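Rallon hand kit: your questions, my answers

I'm Barbara Marciniak and I look after the Rallon kit at Zirkero, so most of your emails land with me. I've pulled together the ones I get most often (keep them coming!).

What do I get when I order?
Two hands, the wrist mounts, cables, and 15 spare screws, which you will drop. The arms aren't included, so do check our fitting list before you order.

Will it fit the arms I've already got?
Probably! We have mounts for 6 makes of arm at the moment, and the Barasa one joins them in May. If yours isn't listed, send me a drawing of the wrist flange and I'll have a look.

Can it cope with awkward shapes?
This is my favourite question. Boxes are easy, so we spend most of our time on curved bits, thin bits and things that slide about on a metal shelf. Our practice area at Skuncombe has shelving and crates much like a small stockroom, and you're welcome to bring your own parts along.
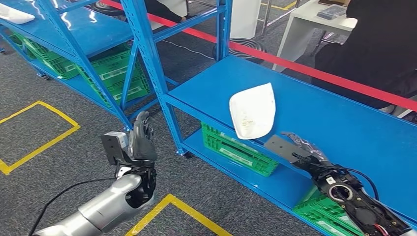 Both hands at the blue shelving, with a curved white plastic shell on the top deck.

Why are there wires showing on some hands?
You can have yours with or without the covers. I like them off while I'm setting up, as it's so much quicker to get at a connector, but for everyday use I'd put them on.

How long does setup take?
Allow two hours for your first go. I can do it faster, but then I've had a lot of practice (and a lot of tea).

Can I try it before I buy?
Yes, please do! Hire is £122 a day, and we take the first day off the price if you go on to buy. Mornings are quieter if you'd like me to yourself.

What if I break a finger?
Each finger comes off separately, so you only replace the one. Email me a photo and I'll tell you which part to order.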